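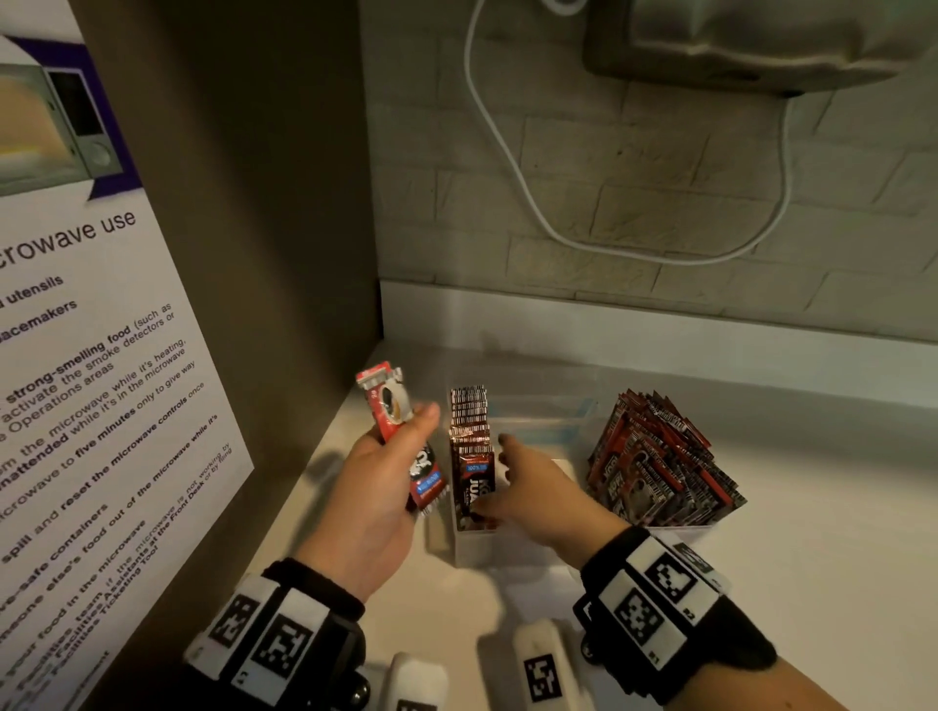 The office tea point is having a moment, and I remain unconvinced. Every workplace organiser I've met swears that a set of clear plastic bins will calm a kitchen corner and, by some mysterious route, the people who use it. At Nekcombe, where the second-floor kitchen was due for the treatment, one narrow bin was packed with upright coffee sachets, another held a loose pile leaning every which way, and the notice about microwave use kept watch from the dark wall beside them.

Ashley Holroyd, who runs workplace tidying for Kindik, told me that visible stock gets used and hidden stock gets binned. Perhaps. Her evidence was a staff survey from April with 464 replies, and I'd have liked to know who bothers to reply to a survey on instant coffee. 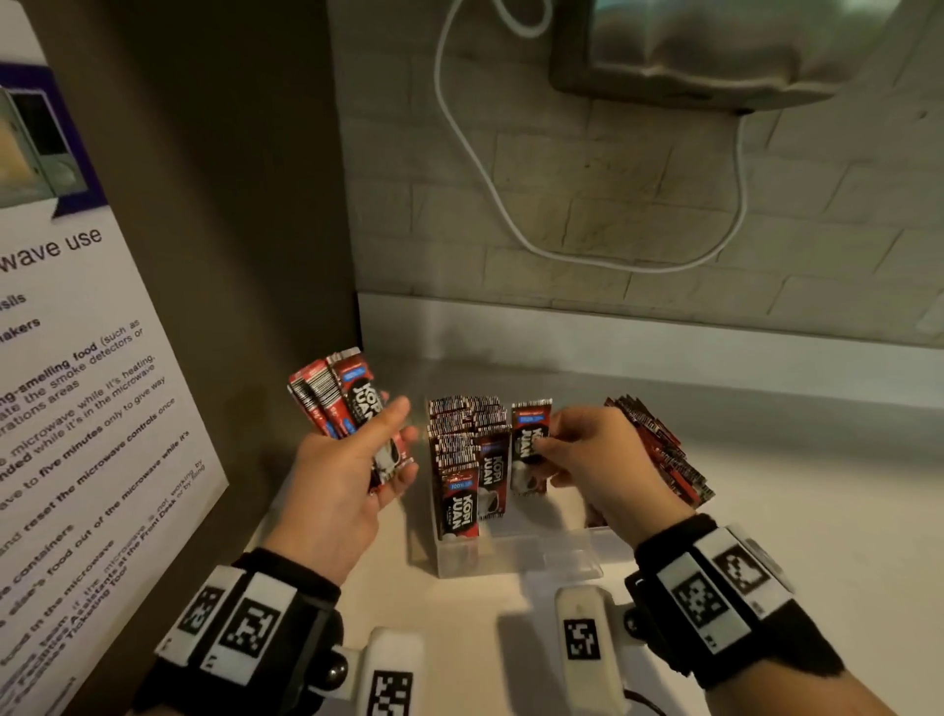

Filing is the heart of the Kindik method. Packets stand on end like index cards, so you pull one without toppling its neighbours. I'll grant that a row of Kopi Juan with the name running up the front of each sachet is easy to read, and a clear box does show you which side is running low. Whether it survives the morning rush is another question. Yichen Deng, who has worked at Nekcombe through two earlier kitchen makeovers, gives it a fortnight.
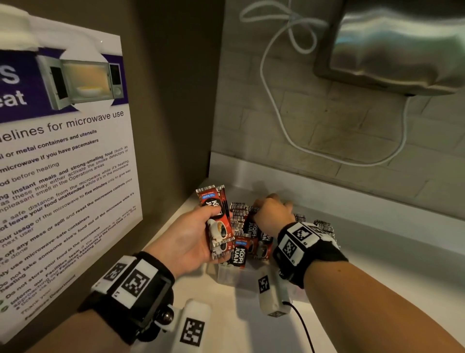

*Kopi Juan sachets, on end and in hand, at the Nekcombe coffee corner.*

The bill for the whole floor came to $2,253, labels included. My own kitchen drawer, a colourful jumble of teabags and soy sauce, has cost me nothing so far and I can usually find the sugar.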